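Bokuletti update, December 27, 2020

Sim first, real arms later. Garage is too hot for soldering anyway so Hubert and I have been on the laptop all arvo getting both hands to load without the thumbs going through the table. Took 3 goes. Gravity was wrong, my fault.
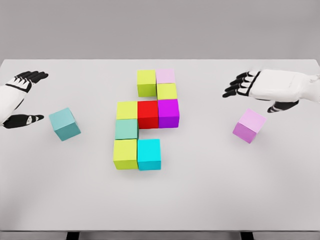

Both hands in the sim, blocks on the table, two strays still out.

Next is the pink one, right hand. Grip friction is a guess at the momment. Will run it 500 times overnight and see what colour my face goes. Servos still stuck at Gronow, grr.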